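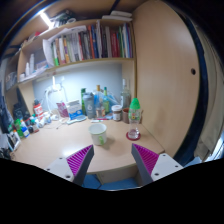
Mairéad Hennessy has worked from the same desk at Wiltau for 2 years, and most of it is given over to bottles and jars. "I cook my lunch here, more or less," she said. "Everyone borrows from me."

She clears the desk every April and throws out whatever she hasn't opened. The mug stays at the front. "Coffee first - then I look at email."

Her coworker Renato Cabrera keeps his own desk bare. He said he has offered her a shelf twice. "She told me she'd only fill it," he said. Hennessy agreed that she would.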